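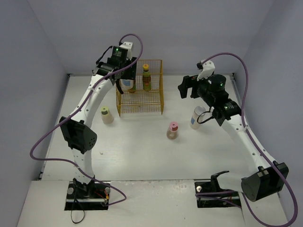
FOR IMMEDIATE RELEASE

June 20, 2025

Plimutik puts a gold wire rack on the table and asks you to stop stacking things

Plimutik, the small maker of things that hold other things, will begin selling its gold wire rack in July. The rack is called the Henao. It sits on a tabletop and it keeps containers in one place, which the company admits is a modest ambition for a product with its own press release.

"People own plenty of containers," said Flor Nina, who runs design at Plimutik. "They just put them on top of each other and then need the bottom one. We have all had that morning."

The Henao is made of wire, so whatever you put in it stays on view. Plimutik regards this as a feature. Customers who would like to forget what they own are directed to the company's line of lidded boxes, which also sell very well.

Gold was picked over 38 other finishes after a discussion that ran two days longer than planned. Several of the losing finishes were also gold.

The first run is 400 racks, sold through the Golludora shop and its website. Each one comes assembled, in a box with a single sheet of instructions. The sheet says to put the rack on a flat surface and put things in it. An earlier draft was longer.

Shops that want to carry the Henao can ask for a sample through Flirnumora, which handles trade orders for Plimutik. Samples should be returned, please. Many of the last ones were not.

Press contact: Flor Nina, Plimutik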